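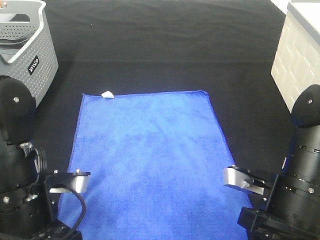 Two Arms, One Towel: The Karkton Pair After a Semester of Robot Club

Our club at Wondport bought the Karkton two-arm kit in June for $600, plus 12 for shipping, on the theory that students would learn more from chores than from sumo matches. So far they have learned a great deal about towels.

The hardware is good. The metal fingers have survived teenagers, and the joints stay where you put them. Assembly took us 55 screws and one long argument over which arm was the left one (the manual takes both sides).

The Posico software is moodier. Calibration is quick, the menus are readable, and then it forgets your settings over lunch. Save everything twice. We put black cloth under a blue towel so the vision code would have an easy life, and it still wants to discuss the matter. 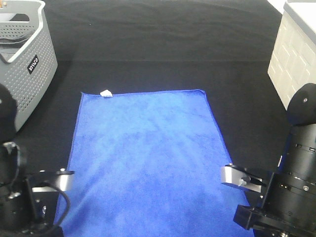

Folding is this term's project, and the kids chose it themselves, which tells you how much laundry they do at home. Starting positions are easy to teach - one gripper per side, down near the bottom corners. Getting both arms to agree on when to lift is where the afternoons go.

The Kocabaş set runs around 700 and has nicer cables. I'd still buy this one again, and spend the difference on snacks.

Four stars. The manual gets one.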